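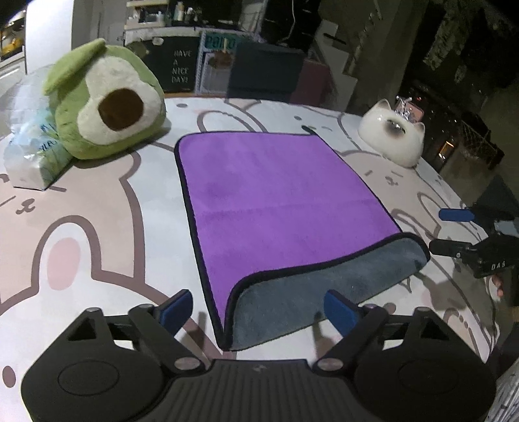 Figure 3. A microfiber towel with one corner folded back, lying on a rug.

4.2 Who attempts home repairs, and when they stop

The survey reached 2,737 owner-occupiers in Geddale and Plalloleck. Each household was asked to list every repair started in the previous 12 months, who did the work, and whether a tradesperson was called in later. Tenants were left out, as most leases in both towns place repairs with the landlord.

Painting, filling and cleaning jobs were almost always done by a member of the household. Plumbing was more mixed. Many owners said they would replace a tap washer or clear a trap under a sink, but few said they would cut into a supply pipe. Electrical work was the least often attempted, and owners who did attempt it mostly kept to changing a light fitting or a switch plate.

We had expected the age of the house to matter more than it did. Owners of older houses reported more faults, but once the number of faults was taken into account they were no more likely to pick up the tools themselves. The stronger link was with past experience. A person who had finished one job without help tended to try the next one, even when the second job was of a different kind. Owners who had given up partway through a job usually called for help sooner the next time.

Cost was the reason given most often for doing the work at home. In the written answers, though, many owners also mentioned the wait. Plalloleck has few plumbers who take small jobs, and several owners there wrote that they fixed a leak themselves after failing to get a return call. In Geddale the wait was shorter and the answers dealt mainly with price.

We used 300 as the dividing line between small and large jobs, counting materials and tool hire in dollars but leaving out the owner's own time. Moving the line to 500 changed the size of the two groups and had little effect on the pattern described above. Jobs with no stated cost were dropped from this comparison and kept in all others.

Follow-up interviews were held with 33 households in March. These covered jobs that had been started by the owner and finished by someone else. Most of those interviewed said the trouble came from something found after the work had begun, such as a corroded valve or rotten boards behind a shower wall. A smaller group said they had misjudged how long the house could go without water or power. The Gronus scale of task confidence, scored as set out in Akpan's manual, was given again at the end of each interview. Scores are reported by town in Section 4.3.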